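Tri à deux bras : Ellus apprend une nouvelle règle en 43 corrections

Mai
Imprimer | Envoyer par e-mail

Il y a des résultats qu'on a envie de raconter tout de suite, et celui-ci en fait partie ! L'équipe du projet Ellus, au laboratoire Cendadano, vient de mettre en ligne un prépublié sur l'apprentissage du tri par un robot à deux bras, avec une idée toute simple : au lieu de tout réapprendre quand la consigne change, on garde les gestes et on ne corrige que les décisions.

La tâche de base parlera à tous ceux qui ont un jour rangé une chambre d'enfant. Des briques de couleur sont éparpillées sur une table, des bacs attendent au fond, et chaque couleur doit rejoindre le sien. La difficulté, c'est que la couleur du bac ne dit rien de ce qu'il faut y mettre : les briques rouges vont dans le bac vert, les bleues et les vertes chacune dans un bac jaune. Un système qui se contenterait d'associer les teintes entre elles se tromperait à tous les coups.

Le modèle a d'abord été entraîné sur 377 démonstrations téléopérées, toutes faites avec une même règle. Ensuite, les chercheurs ont interverti les destinations et laissé le robot travailler. À chaque hésitation ou mauvais choix, un opérateur reprenait la main le temps d'un geste (deux ou trois secondes, pas davantage) puis la rendait. Il a suffi de 43 de ces interventions pour que la nouvelle règle soit acquise, là où la méthode de référence Stubbs réclamait 500 démonstrations complètes. La différence est énorme, et elle tient sur le même matériel !

L'autre belle surprise concerne la coordination. Aucun des deux bras n'a de zone attitrée, et c'est le modèle qui décide lequel va chercher quelle brique. Les auteurs ont constaté que ce partage survivait très bien au changement de consigne, avec 3 collisions évitées de justesse sur toute la série d'essais. Restent les briques qui se touchent, encore difficiles à saisir, et l'article ne le cache pas.
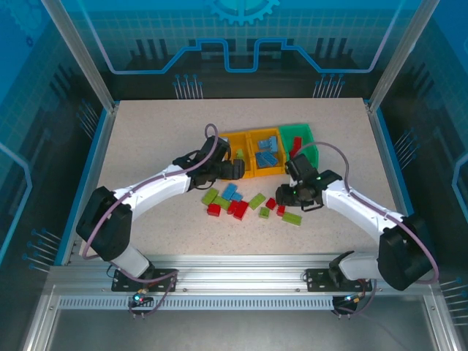 Maëlle Kerrigou

Le code et les enregistrements seront déposés sur la plateforme Stukdale dans le courant de l'été. L'équipe prépare déjà la suite, avec des pièces mécaniques mélangées et des consignes données à voix haute. On a hâte de voir ça !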